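Grilleck Rail System: Set-Up Guide
Section 4. Hanging wire baskets on the horizontal rail

4.1 Before you start

These steps cover clip-on wire baskets for dry goods in packets, such as chips, crackers and tea. The rail must already be fixed to both corner posts (Section 3). Wallpaper behind the rail must be fully dry before any basket is hung.

CAUTION: Do not load a single basket with more than 60 ounces. Do not hang glass jars from clips.

4.2 Hanging the basket

1. Wipe the rail with a dry cloth. Do not use oil or polish.
2. Mark the basket position on the rail in pencil. Leave 100 mm clear between the basket and each corner post.
3. Open both clips and hold the basket level against the rail.
4. Press the left clip over the top of the rail until it clicks. Repeat on the right.
5. Pull down on the front of the basket with one hand. If either clip lifts, remove the basket and go back to step 3.

NOTE: Older Plirness clips have a shallower hook and do not fit this rail.

4.3 Loading

1. Stand tall packets upright with the front label facing out.
2. Place heavier packets next to the wall.
3. Keep opened packets closed with a flat clip. Bulky clips catch in the wire.

NOTE: Side-wall mesh shelves are fixed with screws and are covered in Section 5. Their load limit is different.

4.4 Care

Check the clips every June and after any change of load. Replace a clip that has spread or cracked. Wash baskets by hand and dry them before hanging them again. Do not slide a loaded basket along the rail; the clips will mark the metal.

Comments

Bijan Talebi
Step 5 caught a bad clip on mine. Replacement went on without trouble.

Mizanur Howlader
Please add the clip part number to 4.4. I had to search the whole parts list for it.

Bijan Talebi
It's 1,042, on the last page of the parts list.

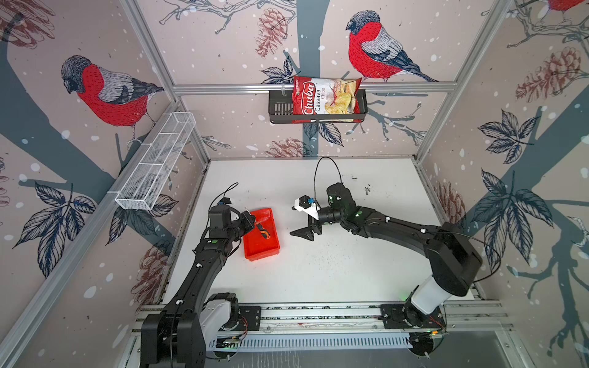 Can two baskets hang side by side on one rail?

Two will fit if you leave 200 mm between them, and the 60-ounce limit still applies to each one.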